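# Plastic glasses and wire rack: frequently asked questions

These answers cover the coloured plastic wine glasses, the tumbler-style cups and the gold-coloured wire rack lent out by the Amley lending library. Loans go out from the Sestix counter only. The Zornau branch can take returns.

## Borrowing

### What comes in the kit?

The kit is catalogue number 3972. It has 13 pieces of drinkware, the wire rack, a cleaning brush and a printed list. The list is in the lid pocket of the tub. Please check the contents against it before you leave the counter.

### How long can I keep it?

Two weeks. You can renew once online if nobody else has a hold on it. December fills up early, so place a hold by October if you want it for a Christmas do.

### Can I borrow just the glasses?

Yes. Tell the counter and they will take the rack out and note it on your loan. We don't lend the rack by itself.

### Can I choose the colours?

No. The colours stay together as a kit. If you need a single colour for a table setting, the clear plastic sets in the party section will probably suit you better.

### Is there a deposit?

There is no deposit for members. Non-members can join at the counter on the day with proof of address.

## Using the glasses

### Are they dishwasher safe?

Top rack only, on a cool or eco cycle. Heated drying makes the plastic go dull and can warp the foot so the glass rocks on the table. Hand washing in warm soapy water is easier on them.

### Can I put hot drinks in them?

No. They are for cold drinks. Tea, coffee and mulled wine will soften the stem where it joins the bowl.

### How much does a glass hold?

The large wine glass holds 515 mL to the brim. That is a lot more than a standard drink, so measure your pours if you are keeping count. The small ones are meant for juice, water or a kids' table.

### What is the little hole in the underside of the foot?

It is part of how the foot is moulded. It doesn't go through to the bowl and nothing is missing. Water can sit in it after washing, so give the glass a shake and leave it upside down until it has drained.

### Do they stack?

The cups do. The stemmed glasses don't, and forcing one bowl inside another leaves scratches. Stand them, hang them or lay them flat in the tub with a tea towel between layers.

### Can I write names on them?

Please use the tie-on tags in the tub. Permanent marker does not come off, and sticky labels leave a film that picks up dust.

## Using the rack

### How do I hang a glass?

Turn it upside down, hold it by the bowl and slide the stem into the wire loop so the foot rests above the wire. Let go once it is sitting steady. Pull it out the same way.

### Does it matter where I hang the first one?

Keep the weight even from one side to the other. If you are only hanging a couple of glasses, put them near the middle. Take them off in the same order you would like to see the rack stay balanced, and don't leave all of them on one arm.

### The glasses bump together. Is that normal?

Yes. The loops are close, and larger bowls will sit nearly touching. It does no harm with plastic. We wouldn't use this rack for good crystal.

### Can the cups go on it?

No, only glasses with a stem and a foot. Cups can stand on the table next to it.

### How do I clean the wire?

Wipe it with a damp cloth and dry it straight away. Don't soak the base. The dust that collects where the arms meet the post comes out with a dry brush.

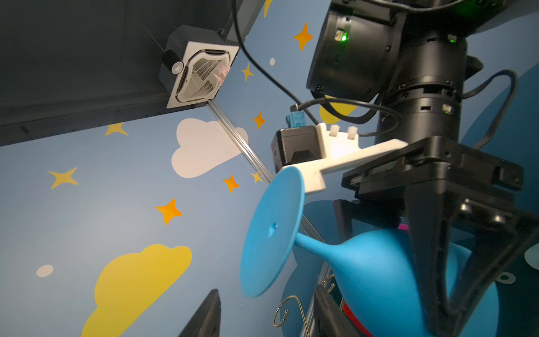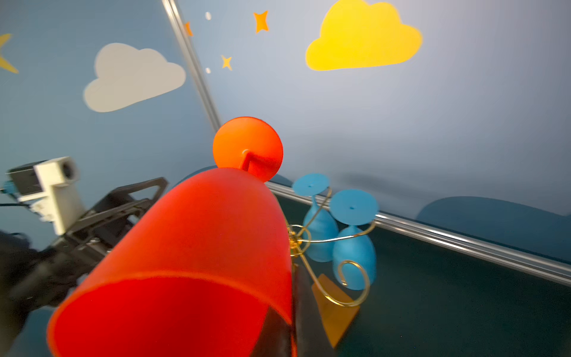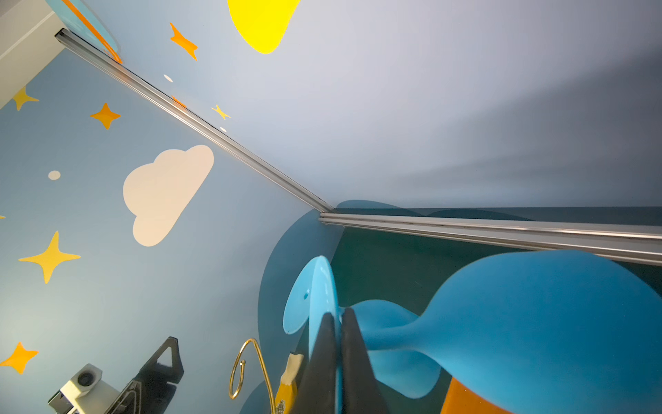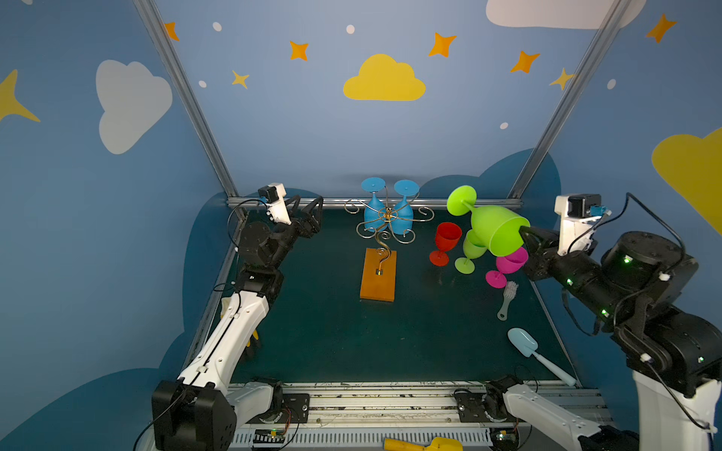

*First picture: a blue wine glass held sideways, with the hole in its foot showing. Second and fourth: the wire rack with two blue glasses hanging from it. Third: painted stars and a cloud on the wall.*

## Cleaning and packing up

### Which brush should I use?

Any soft bottle brush. Avoid scourers and steel wool, which turn the shiny plastic cloudy. For lipstick or dried juice, soak the bowl for ten minutes first.

### How do I get rid of a red wine stain?

Bicarb and a little water, left on for an hour, then rinse. Paler colours stain sooner than dark ones. Don't use bleach.

### What order should things go back in?

1. Rack first, lying on its side along the long edge of the tub.
2. Large glasses next, foot to bowl.
3. Small glasses and cups in the gaps.
4. Brush on top.

Everything needs to be dry. A damp kit that sits over a long weekend comes back smelling musty and has to be washed again before it can go out.

### Can I leave the glasses on the rack when I return it?

No. Take them all off. Most of the cracked stems we see come from glasses left hanging in a car.

## Damage and missing pieces

### One of the glasses is cracked. What now?

Stop using it, put it in the zip bag marked "damaged" and mention it when you return the kit. Ordinary wear isn't charged. Replacements are ordered through Tsai, and a colour may take a while to come back into stock.

### The wire is bent. Can I bend it back?

Please leave it. The gold finish can flake if the wire is worked by hand, and the scrolls lose their shape. Bring it in and we will sort it out.

### I found a scoop in the tub. Is it part of the kit?

No. Scoops belong with the sand and water play kits. Hand it in at the counter and it will go back to the right tub.

### I got home and a piece was missing. Will I be charged?

Not if you let us know on the day of pickup. Email or phone before 5 pm and quote the catalogue number.

### Can I donate glasses to the kit?

We can't add odd pieces, as the printed list has to match the tub. Full sets in good nick can be left at the Sestix counter during opening hours.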